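the quote that landed on Glória Falcão's desk in February had 6 lines on it, and the arm was only the first. Under it came the gripper, the table, the licence for the planning software, training and something called "integration support", priced by the day.

She buys equipment for a packing firm, Jallico, and she has learned to read from the bottom up. Fino wanted 1,587 a month on a lease. Escobar was cheaper by around 700 and left out the training.

Both sales teams leaned hard on simulation.

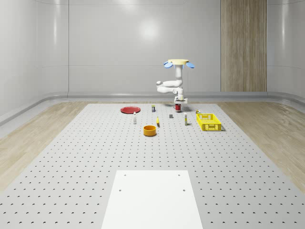
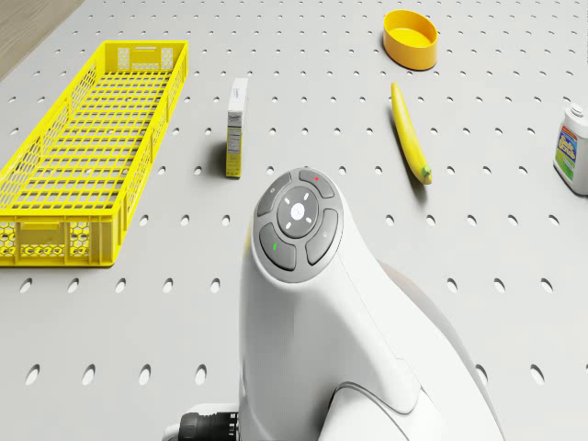 Alach Equipment Desk

A simulated bench with a mug, a bowl, a banana and a yellow basket or crate costs very little to set up. I have no quarrel with that. But a simulated bowl never arrives chipped, and a rendered table tells a buyer nothing about how long she will wait for a spare part.

Falcão asked each firm for 2 weeks on her own floor, with her own stock, before any deposit. One agreed - for a fee. The other sent a longer brochure.

My advice is to put the trial in the budget as its own line, and to get the day rate for support in writing. She still hasn't signed.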